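Unit 6: Small Items at the Table
Course handout, Serving and Table Service, Level 1
Tutor: Angeliki Economou

Before the session

Read pages 14 to 17 of the course booklet. Wash your hands when you come in, tie back long hair and take off any rings with raised stones. Bags go on the hooks by the door. Each pair will need a clear table, a drinking glass, a damp cloth and a few wrapped items from the supply cupboard.

What this unit covers

Last week we carried plates. This week is about the small things that end up on a table beside the plates: paper packets, wrapped sugar, napkins, stirrers and anything served upright in a glass. They weigh very little and are easy to knock over or leave in the wrong place. Guests notice them more than you might expect.

Glasses

Hold a glass by the lower third. Fingers stay off the rim and out of the inside, even when the glass is only being used as a holder. Check it against the light before you set it down. Tinted glass hides smears, so turn it once all the way round.

A tall item in a glass will lean. Let it rest on the rim on the side away from the guest. If the item stands well above the rim, the glass tips more easily and should go towards the middle of the table, away from sleeves and elbows. Put the glass down first and fill it afterwards.

Paper packets

Packets are handled by the edges — thumb on one side, first finger on the other. Do not pinch the middle, as this crushes the contents and creases the print. Lay the packet flat, then let go. A packet that is badly creased or has a split seam goes in the waste tray.

Packets belong near the glass but not leaning on it. Leave room for a hand to pass between the two.

Table surface

Our practice tables are Allwood and mark easily. Wipe along the grain, dry straight away, and do not slide glasses across the top. Lift them. Report chips in the rim of a glass to Kaisu Keskinen, who keeps the breakages book.

Practice task

Work in pairs. One person sets the glass and the packets, the other watches and notes any touch on the rim. Swap over, then clear the table in the reverse order: packets, contents of the glass, glass.

Hand in your notes by Monday, May 13, 2019. One side of paper is enough, with both names at the top. 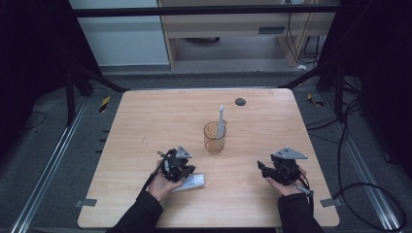
Photo: Pouran Tabrizi

A glass near the middle of the table with a tall white item leaning on its rim, and a small paper packet to the left.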